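News & Media > Press Releases > Early Learning

Ogunleye Foundation Extends Early Numeracy Program to Skondisside and Cluddale

SKOLTENTHORPE – The Ogunleye Foundation announced Thursday that its early numeracy program, First Counts, will expand to 19 additional preschools and child care centers in Skondisside and Cluddale. Enrollment for participating centers opens in December.

First Counts was introduced in Skoltenthorpe to help children ages three to five become comfortable with numbers before they enter kindergarten. It provides classroom materials, teacher training and take-home activities at no cost to families. With the expansion, the program will operate at 80 sites across the three communities.

"Families have told us that they want to support their children's learning and would welcome clear, simple ways to do it," the foundation said in a statement. "This expansion brings that support to neighborhoods that have been asking for it."

Teachers at the new sites will complete 21 hours of paid training before the program begins in their classrooms. Sessions cover counting aloud, matching numerals to small groups of objects, and ways to bring number talk into snack time, cleanup and outdoor play. Centers in Cluddale will be able to attend evening sessions, a change requested by directors whose staff work full-day schedules.

Foam numerals and other objects that children can pick up and handle are used in many early numeracy lessons, and the program encourages teachers to introduce one numeral at a time before moving on to pairs and sequences.

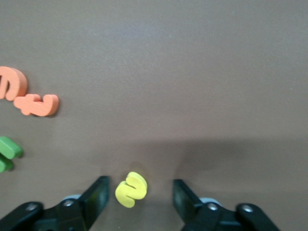 Funding and Eligibility

The expansion is supported by a grant from the foundation's general fund and will run for 2 school years. Licensed preschools, family child care homes and center-based programs in Skondisside and Cluddale may apply. Priority will be given to sites that serve families eligible for child care assistance.

Participating centers agree to hold one family evening each term and to complete a short survey at the end of the school year. No child will be tested as part of the program.

Application forms will be available at the foundation's Skoltenthorpe office and at public library branches in all three communities. Centers already enrolled do not need to reapply – their materials will be renewed automatically.

About the Ogunleye Foundation

The Ogunleye Foundation is a nonprofit organization based in Skoltenthorpe. It supports early learning, family literacy and library services throughout the region.

14 shares | 0 comments

Related News
Skondisside Library Adds Saturday Story Hours
Foundation Opens Grant Round for Family Child Care Homes
Cluddale Preschool Completes Playground Renovation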